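Two arms and a box of padlocks: talking to Paora Merrick about the Gilchrist build

Shared Shop Notes, September

Caught Paora Merrick on a Thursday night, 6 pm, while he was still eating noodles out of the pot. He builds at the Gilchrist shop, the old upholstery place, bench at the back by the compressor. We'd said an hour. It went long. What follows is cut down a lot and in the order that made sense to me, not the order he said it in.

First thing I asked was why two arms.

"Because one arm is a pick and place machine and I've done that," he said. "I had one arm for ages. It moves a thing from left to right, everybody claps. Then you give it something that needs holding still while you do something else to it and it's stuck. You end up making a little jig for every object. I got sick of making jigs."

So he built a second one. Took most of the winter. The two sit on one long aluminum rail platform so the distance between them doesn't change unless he wants it to. He tried them on separate bases to begin with, clamped to a table, and every time somebody leaned on the table he had to calibrate again.

"I lost whole evenings. You'd come in, it'd be off by the width of a pencil, and you don't know which arm moved. Bolt everything to one rail. If people take one thing away, it's that."

Money: he keeps a spreadsheet. The total stands at $2,106, and that's with the motors bought in two lots from a reseller called Pratell. The second lot cost more. He's still annoyed about it. The enclosure isn't in that number, the frame extrusion was left over from Trudy Pirihi's plotter and she wanted it out of her rack.

Trudy was at the next bench for most of this and joined in when she felt like it.

"He says leftover. I was going to use it," she said.

"You were not going to use it."

"I was going to use some of it."

I asked about the printed parts, since a lot of people who write to us get stuck there. He's on his fourth version of the wrist mount. The first three cracked, or flexed so much the camera wobbled each time the gripper closed. The long links have holes down them to save weight, and he's had no trouble with those at all. It's always the little parts.

"The wrist is where everything ends up. Camera, gripper, cable, all hanging off the one bit that moves fastest. I made it thicker, it got heavy, the elbow started complaining. Made it thinner, it cracked. The one on there now is ugly but it holds."

Then cables. He talked about cables for a good fifteen minutes and I won't print all of it. Short version, he ran them tight along the arm at first so it looked neat, and the neat ones pulled out at full reach. Now they're in black corrugated sleeve with big loops of slack at the joints. The loops flop about. He doesn't care.

"People come past and say it looks messy. Fine. It's run since spring and I haven't resoldered a connector."

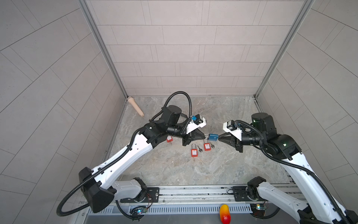

The padlocks were Corey McAlister's idea. Corey is a locksmith by day and has a bench two nights a week. He brought in a shoebox of them, all with keys, and asked Paora if the arms could open one. Paora said sure, probably by the weekend. This was a while ago.

"A padlock is horrible," Paora said. "It's heavy for its size. It's smooth. The shackle swings when it's open so the shape changes on you. And the key is tiny, it's flat, it lies on the floor and the gripper has to get under it somehow. I'd never have picked it. But it's a real job, you know? It needs both hands. Nobody opens a padlock one handed unless it's hanging on something."

He split it up. Step one, pick up the lock. Step two, get a second gripper on the same lock without knocking it out of the first. Then the key. He's reliable on step one, pretty good on two, and the key is, in his words, "a work in progress, put that in, work in progress."

What makes two hard?

"They fight. Both grippers think they know where the lock is, and they're each wrong by a tiny bit in different directions. So one closes and drags it, and the other one resists, and either the lock pops out or a motor gets hot. I was closing them both hard because I was scared of dropping it. Ashton told me to go soft on the second one and let it give."

That's Ashton Hollis, who did the control code. It runs under a thing the two of them call Pisent, which started as a script for logging motor temps and grew. I asked if it would be shared. "When it's not embarassing," Ashton told me later by phone. He did say the soft close is maybe twenty lines and he'd send it to anyone who asks. The idea is the second gripper stops at first contact, waits a beat, then both squeeze together in small steps.

They train it by driving the arms by hand through the job over and over, recording, then letting it copy. They're at 547 recorded runs. Paora did most of those himself, evenings, radio on. I asked if it was boring.

"It's like shelling peas. It's fine. The trouble is you get good at it and then all your runs look the same, and the arm only learns your way. So I get other people to do some. Trudy's are terrible."

"Mine are realistic," Trudy said.

He also varies what's lying around. Different colors of lock, keys in different spots, and other stuff that has nothing to do with the job. There was a mango-shaped thing by the rail when I had a look. Early on he trained only on a clean floor and one evening somebody left a tape measure in there and the left arm went straight for it, very confident.

On the walls and floor. He's got gray tile pattern around three sides and a marble pattern on the floor, and I'd figured a plain sheet would be easier. He said yes it's easier and that's the problem, he wanted the cameras to get used to a surface with something going on. Warrick Tuhiwai disagrees with him on this. Warrick is building a single arm at the other end of the shop, name of Pratis, and runs it on flat black board.

I went and asked Warrick. "He's making it harder for himself. Get it working on plain, then mess it up. He knows what I think." Did he want to add anything? "His works better than mine. Don't print that." He then said I could print it.

Safety, because we always get letters. There's a stop button on each side, wired to cut motor power, and Paora's rule is no hands past the frame posts unless it's off. He broke his own rule once, reaching in for a key, and the right arm came back to its home position and gave him a bruise on the knuckle. These are small motors. He says they'd still do a finger.

"If you've only got money for one more part buy the stop button. Before the camera. Definately before the nice camera."

Other advice, as fast as he gave it. Label both ends of each cable. Don't buy motors in two lots. Put a status light on each control board so you can tell across the room if it's got power. Check screws weekly, the shoulder ones work loose first. Write down your calibration on paper, tape it to the rail. Don't promise a locksmith anything by the weekend.

I asked what it's for. He gets asked that a lot, you can tell.

"My aunt's got bad hands. Jars, keys, that kind of thing. I'm not saying this'll be in her kitchen. It's too big and it'd scare her cat. But that's where my head is when I'm picking what to try. Things you need two hands for. Corey's lock just happened to be one of those."

Next up is the key, still. He wants to try a thin lip on the fingertips so they can get under flat things, and Trudy has offered to print some in a softer material if she gets a length of her extrusion back. Negotiations are ongoing. After that, if the key goes in at all, turning it, and he thinks turning might be easier than people expect since the wrist already rotates plenty.

He had to go, the noodles were cold, someone needed the compressor. He's at the shop most evenings if you want to see it run, ask first before you stand close. If you've got spare padlocks with keys Corey will take them, any color. Locks without keys he's got plenty of already.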